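Section 4: Setting Up the Kiltier Floor-to-Desk Lamp

Before you begin

Your Kiltier lamp ships in one carton, with the base at the bottom, because the carton was packed by people who will never have to unpack it. Lay the carton on its side and slide the tray out. Do not pull on the post. The post is a handle in the same way that a cat's tail is a handle.

Check that you have the base, the post, the lamp head, the power adapter, and a small bag holding 4 screws and a hex key. You will need 3 of the screws. The fourth is a spare, and we suggest taping it under the base now, while you still know where it is.

4.1 Attaching the post

1. Turn the base upside down on a towel or a folded blanket.
2. Feed the cord through the center hole until you have a hand's length of slack.
3. Stand the post in the collar and line up the notches.
4. Start all the screws by hand before tightening any of them. People who skip this step get to know the hex key very well.
5. Tighten each screw until it stops. Then leave it alone.

Caution: Do not plug in the adapter until the head is fitted and the cord cover is closed.

4.2 Choosing a spot

Set the base on a flat, hard surface, well back from any edge. Carpet is allowed, but deep carpet will give your lamp a lean, and no setting in the Madance app will correct it. Keep the base clear of papers, curtains, and the kind of coffee mug that gets put down without looking.

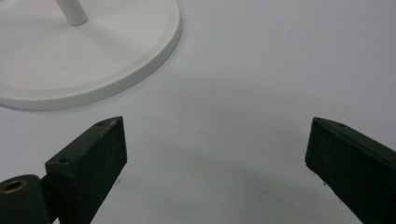 Base and post on a plain white surface.

If the lamp rocks, check the floor or desk before you blame the lamp. Slide a sheet of paper under the base from each side. If it goes in easily on one side only, move the lamp a little and try again.

4.3 Fitting the head

1. Hold the post steady with one hand.
2. Push the head down over the top until it clicks. There are 2 clicks. The first one is there to raise your hopes.
3. Turn the head gently from side to side. It should move without grinding.
4. Plug in the adapter and touch the top of the head once.

Note: The lamp comes on at full brightness the first time. Look somewhere else.

4.4 If nothing happens

Check the wall switch — yes, that one. Then check that the cord is pushed all the way into the adapter. If the light blinks and goes out, unplug the lamp, wait a minute, and start again from step 4 above. For a steady red light, see error 126 in the back of this guide, where it is explained at greater length than anyone wanted.

Replacement screws and cord covers can be ordered under the Kiltier name in the parts list.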